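Tullia House Packing Group
Minutes of the meeting held Monday, January 14, 2019

The group met in the back room at Tullia House, and it was lovely to see so many faces after the holidays (and to have the heat working again!). The minutes of the last meeting were read and approved with one small correction to the spelling of Khondokar Street.

Old business. The gift box drive finished with 225 boxes packed and delivered, which is more than we dared hope for back in the fall, and the thanks of the group go to everyone who gave up their evenings. The balance after postage stands at $1,000. We still owe Jerix for the last order of tape and tissue, and that will be paid this week.

Boxes for the spring. We spent a good long while on this, as we always do! Most of us are very fond of the tall, narrow cardboard box with the red and dark plaid, and the white label at the top of the front was much liked, there being plenty of room on it for a name.
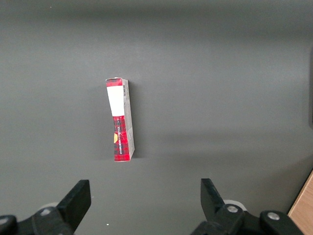 Minutes, page 3

It was felt that plaid might look a little wintry by April, and a plain box with a ribbon was suggested instead. After some friendly back and forth it was agreed to stay with the plaid for now and ask Donda for a price on plain ones. Members were also asked to keep the boxes off the floor, as corners get worn so easily in that closet.

New business. The shelves in the packing room need a proper tidying, and a Saturday morning will be set aside for it. Please bring a dust cloth and, if you can spare one, a folding table.

The meeting closed with coffee and a very good lemon cake. Next meeting in April, same room.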